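Bin picking, finally some numbers

Jan 24, 2022
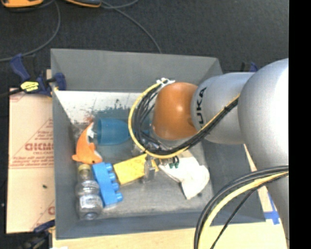

Quick one, deadline in February. Kenji's retry idea works - sort of. When a grasp fails we mask that spot and pick the next best, no replanning from scratch. 1392 attempts logged so far, 300 with the mask on. Clear bottle still the worst, depth is junk on it. Soft stuff fine. Cables get in teh way of the view, need to reroute. More when Delphine sends the plots.

Recent posts
Mahlangu gripper notes
Why I dropped Foltedow
18 bad grasps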